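A morning at the Brenside mill

The Lindemann mill in Brenside opens its doors twice a year, and I finally made it to the spring one. I took the early bus from Durcombe and got there at 9:30, when the line was already out past the bike racks. Admission was free. You sign a sheet, get a paper sticker and a pair of foam earplugs, and wait until your group is called.

Lindemann has been knitting in the same brick building since 1917. It started with socks and long underwear, went over to sweaters for a while, and now does mostly gloves and hats. The tour covers the ground floor and part of the second. The dye house is across the river in Brulley and is not open to visitors, which was a letdown, as that was the part I most wanted to see.

The first stop is the yarn store. It's cool in there and smells like wool and cardboard. Cones sit on steel racks up to the ceiling, wool on one side and acrylic and cotton on the other. Our guide let us handle a few cones and pull at the ends. The wool for the heavier gloves comes in undyed, goes to Brulley, and comes back in color.

Next is the knitting floor, and you need the earplugs. There are 78 glove machines in long rows, each one making a whole glove, fingers first, then the palm, then the cuff. A glove drops into a tray every few minutes. One person looks after a full row, walking up and down and tying in new yarn when a cone runs low. I could have watched a lot longer than the ten minutes we got.

Upstairs is quieter. This is where loose ends are pulled in, cuffs are checked, and gloves are matched up. The guide said cuffs are where most rejects come from. If the elastic goes in too tight, the cuff won't open far enough to get a hand through, and if it's too slack the glove slides off.
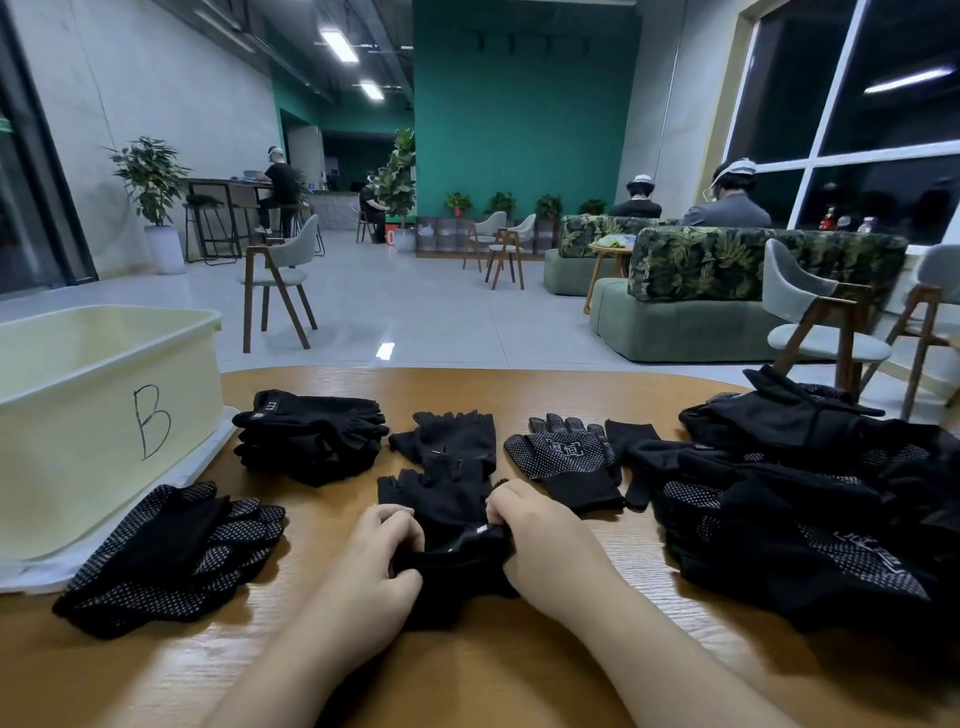 A woman in our group said she had owned a pair of Lindemann gloves for years and the cuffs were still good, but the thumbs had gone through twice. Could they do something about the thumbs? The guide said they hear that a lot, and that the work gloves now get a second yarn knitted in at the thumb. The dress gloves don't, as it makes them too bulky.

The tour ends in the old boiler room, now a small museum. There are order books, a hand-cranked sock machine, and a wall of photos from the days when over 300 people worked here. One ledger is open to a page of winter orders in very neat brown ink.

The factory shop is by the exit. Seconds were $4 a pair, cash only, and the good sizes went fast. I got two pairs in gray and a hat. Coffee was being sold from a folding table in the yard - fine, a little weak.

Allow an hour and a half for the whole thing. The stairs to the second floor are steep and there's no elevator for visitors. Parking is tight, so take the bus if you can. The next open day is in October.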